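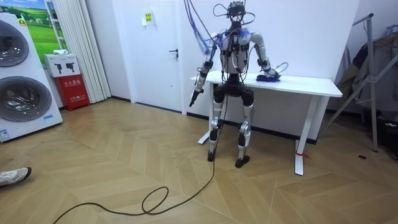
Light wooden herringbone floor, with a white table.

Guidance on the care of wooden floors in hired rooms and halls. The Kurkier Buildings Office has revised its advice for December 2025. The main points are set out in this thread, and the full text replaces the version issued in August.

2/ The guidance applies to all solid and engineered wooden floors in buildings on the Kurkier register. Floors laid before the register was opened are included. Stone, cork and sheet floors are dealt with separately.

3/ Herringbone floors need particular attention. The blocks are short and meet at right angles, so the grain runs in two directions across the same room. Sanding marks and heavy scratches show more readily than on long boards.

4/ Daily cleaning should be done with a dry, soft-headed broom or a vacuum cleaner fitted with a brush. Grit carried in from outside is the chief cause of wear near doors. Mats should be at least 200 cm long where the entrance allows.

5/ Wet mopping is not permitted. A well-wrung cloth may be used on marks and the area dried straight away. Steam cleaners must not be used on any wooden floor, whatever the maker's instructions may say.

6/ Furniture should be lifted when it is moved. Felt pads are to be fitted to all table and chair legs and checked each term. Pads that have picked up grit do more harm than bare legs and should be changed.

7/ Hirers remain responsible for tape. Only low-tack tape may be used and it must be taken up on the day of the hire. Residue reported after that will be charged to the booking.

8/ On dampness: rooms should be kept at an even temperature through the winter. Turning the heating off entirely between bookings has led to gaps at the Riquelme rooms, where 26 blocks were relaid last year. The cost was met from the repairs budget.

9/ Small seasonal gaps are normal and should not be filled. Filler put in during a dry spell will be squeezed out, or will lift the neighbouring blocks, when the air becomes damp again. Please report any gap wider than 4 mm.

10/ Loose blocks should be reported, with the room name and the nearest wall. Please do not nail or glue them. Many older floors in our care were laid on bitumen, and most modern glues will not hold to it.

11/ We have been asked whether oil or lacquer is preferred. Either is acceptable. The two must not be mixed within one room, and a change from one to the other requires written consent. Ilaria Dal Bello handles these requests.

12/ Small grants remain open for felt pads and entrance mats, up to £100 for each building. Kosik Hall and the Flirkero reading room have already applied and need not do so again.

13/ Correction to post 6: pads should be checked each term in school buildings and every August elsewhere. We apologise for the omission.

14/ Questions about the guidance should be addressed to Sveva Morelli at the Buildings Office. Printed copies are available at the front desk on request.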